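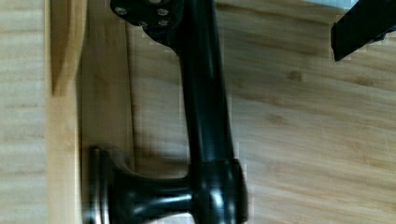
A student in the June section objected that a life test with no failures in it contains no data, so there is nothing to estimate. The objection comes up most terms and it is half right. With zero failures the usual point estimate of the failure rate is zero, and no engineer should report it. A bound can still be computed. The rest of this handout covers how.

Jeldale Technical College
Reliability of Household Products
Handout for Week 12: Censored Life Data

1. Terms

A unit is censored when its exact failure time is unknown. Three cases matter in this course.

Right censored: the unit was still working when observation stopped. The failure time is later than the last recorded time.
Left censored: the unit was found failed at the first check. The failure time is earlier than that check.
Interval censored: the unit passed one check and failed the next. The failure time lies between the two.

Dropping right-censored units from the sample is the most common error in submitted lab reports. It throws away the longest survivors and pulls the estimated life down. Entering the stop time as a failure time is a different error with the same direction of bias.

2. Time scale

Pick the time scale before the test starts. Calendar time suits parts that age whether used or not, such as seals, adhesives and coatings. Operating hours suit motors and heating elements. Cycles suit latches, springs and switches. 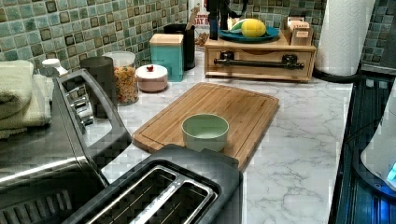

Many products need two scales. A spring may wear by cycle while the plastic around it ages by the hour at temperature. If only one scale is logged, failures from the second mechanism will look like scatter. Record both where the logger allows it, and state in the report which one was used for the fit.

3. Worked case: Plolora timer module

Twelve modules were run continuously and the test was stopped at 489 hours. No module failed. Assume a constant failure rate.

Total time on test: T = 12 x 489 = 5868 unit-hours
Failures: r = 0
Lower 95 percent bound on mean life: T / (-ln 0.05) = 5868 / 2.996 = 1959 hours

The bound is one-sided. It says nothing about wear-out past the end of the test, and the constant rate assumption cannot be checked with r = 0. Write both limits into the report.

If no life distribution is assumed, the same test supports a statement about reliability at 489 hours only:

R = 0.05^(1/12) = 0.779, lower bound at 95 percent confidence

Note how weak this is. Students expect a clean test to give a figure close to 1. With so few units it does not, and running the same units longer does not raise R at the original time unless a distribution is assumed.

4. Inspection intervals

The modules in the lab exercise are checked every 40 hours, so any failure is interval censored. Enter the two bracketing times in the Plirkum worksheet, lower time in column B and upper time in column C. Leave column C blank for survivors. Do not enter midpoints. Midpoints are acceptable when the interval is short compared with the mean life, but the worksheet handles the raw pairs and the grader checks for them.

5. Reading and problems

Course reader, section on likelihood for censored samples. Problems 3, 4 and 7. For problem 7, state the time scale in the first line of the answer. Printed tables of chi-square values are in the Gwilliam lab and may be used in the exam.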